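Household Goods Reuse Program
Progress report to the Mendine Fund
Prepared by Wajid Bajwa, with stock notes from Yakubu Bassey
Dec 23, 2021

1. Where the work stands

The grant pays for the collection, sorting and redistribution of small household goods: kitchen utensils, hand tools, brushes and the other loose items that come out of drawers when people move or clear a home. Furniture and large appliances are handled under a separate budget and are not covered in this report.

The program has been running from the Bukhari Street unit since April. The target in the grant agreement was 1000 items sorted and passed on by the end of the first grant year. We reached that figure before the end of the period covered here. The count includes only items that left the building with a household or a partner group. Items sorted but still on our shelves are not in it, and neither is anything sent for scrap.

Two of the three milestones in the agreement are complete. These are the setup of the sorting room and the first full round of deliveries. The third, a written sorting guide that other groups can use, is in draft and is discussed in section 4.

2. Intake

Goods arrive mixed. Donors are asked to separate kitchen items from tools, and some do, but most boxes still hold both. We no longer turn mixed boxes away. In the first weeks we did, and several donors did not come back.

Intake was uneven over the period. It was heavy in late spring, slow through the summer and heavy again in the fall, when Halteo closed one of its rental buildings and offered us what tenants had left behind. That one collection filled six shelves and took us longer to clear than any other. Much of it was usable. The kitchen drawers had been emptied straight into boxes with no wrapping, so there were many chipped handles, and a fair amount had to be washed before anyone could judge its condition.

The most common items coming in are spoons, spatulas, peelers and whisks. Screwdrivers are the most common tool. We are short of can openers, sharp kitchen knives in safe condition, and measuring cups, all of which households ask for. Yakubu has added these to the request list that goes to donors.

3. Sorting

Every item goes through the same steps. A box is tipped out into a bin and the contents are spread so that nothing is lying under anything else. Items are then taken out one at a time and placed by type. Condition is checked at a second table, under better light. We tried doing both jobs at one table and found that people slowed down and put things back in the bin to decide later.

The change from deep boxes to wide bins has made the most difference. In a deep box the small items sink to the bottom and the long ones tangle. In a wide bin, handles can be seen and picked up without digging, and fewer things get scratched. The bins also wipe down easily between loads. They do show wear on the inside, but this has not affected the work and we do not plan to replace them in this grant year.

Tools and kitchen items look alike more often than we expected, particularly when only the handle is showing. The rule is now to look at both ends of an item before placing it. Brushes are the other difficult group. A brush that has been used for paint or grease cannot go to a kitchen, and staining is not always a reliable sign, so every brush of unknown history goes with the cleaning goods.

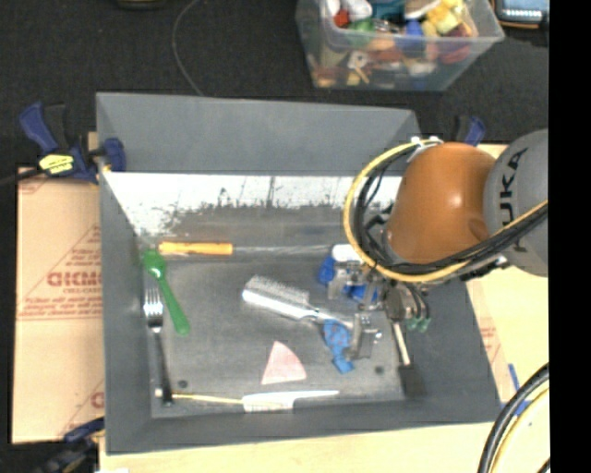

Figure 1. Utensils and small household objects spread out in a gray bin, including a bright green plastic spoon and a screwdriver-like tool with a yellow-orange handle.

4. Sorting guide

The draft guide runs to the end of the kitchen section. The tool section is written in note form and needs a proper edit. Wedari, the partner group on the north side, has agreed to work from the draft for one full round and send comments. Their storeroom is smaller than ours and they have only one table, so we expect they will want the section on condition checks rewritten for a single work surface.

We had planned to finish the guide within this period. The Halteo collection took up the hours set aside for it. I would rather send it out complete than in parts, and I am asking for the third milestone to be moved into the next reporting period. No extra money is requested for this.

5. Distribution

Goods go out as kitchen sets and as single requests. A kitchen set holds the basic utensils for one household. Single requests are filled from the shelves, usually when someone already has most of what they need.

Households have told us that the sets contained too many serving spoons and too few items for everyday cooking. The packing list has been changed. We also stopped putting screwdrivers in every set — several people returned them — and now offer them separately.

6. Spending

Spending is within budget on every line except washing supplies, which went over because of the fall intake. The overspend was covered by the shelving line, where we bought used units and paid less than planned. Transport was close to the planned amount. The full account sheet is being sent separately.

7. Problems and open questions

Storage is tight. Sorted goods waiting for delivery now stand in the same room as unsorted goods, and on two occasions a finished set was opened and sorted again by mistake. Finished sets are now sealed and labeled on the side facing the door.

We still have no settled outlet for single items in good condition that nobody requests, such as pastry cutters and melon ballers. They take up shelf space. Mr. Bassey is in contact with a community cooking class that may take some of them.

8. Next period

Finish the tool section of the guide and collect comments from Wedari.
Clear the remaining Halteo boxes.
Separate the storage of sorted and unsorted goods, using the back wall of the unit.
Agree on a regular collection with at least one more landlord.

Please confirm whether the revised date for the third milestone is acceptable. The draft guide can be sent on request in its present state.

Wajid Bajwa
Program lead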